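Home | Lists | Archive | Search | Help

[Clandimell-users] Re: How many block demos is enough?
Print this message | E-mail this message

On the Carkenby list in October, someone wrote:

> We have 100 demos of the sorting task and the policy still dithers. Do we
> need more, or are ours simply bad? Also, do you tidy up between takes?

Bad, probably, if they're anything like our first batch. We had 204 on Dadus before spotting that every one started with the blocks in the same back corner. The policy had learnt to visit that corner and wait for applause.

We now use 8 blocks on the wooden board and split them before each take – five at the back left, say, and three at the front right, with bare wood between. Stars, cylinders and the rest get mixed up, and touching neighbours stay touching. A row of blocks standing shoulder to shoulder is where Kiani used to sulk.

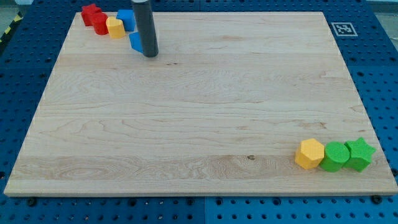 What I'd change first

1. Swap the corners every 2 takes. Dull, but cheap.
2. Let a block overhang the edge now and then. Yours will end up there anyway.
3. Keep the fumbles, labelled as fumbles. I binned ours and have regretted it since.
4. Leave the marker where it is. Moving it costs you a calibration and an afternoon.

As for tidying – no. I did, and it taught the arm that the world is tidy.

Happy to send our start-position sheet if the list will take attachments this time.

This site uses cookies. Accept | Settings
Previous message | Next message | Thread index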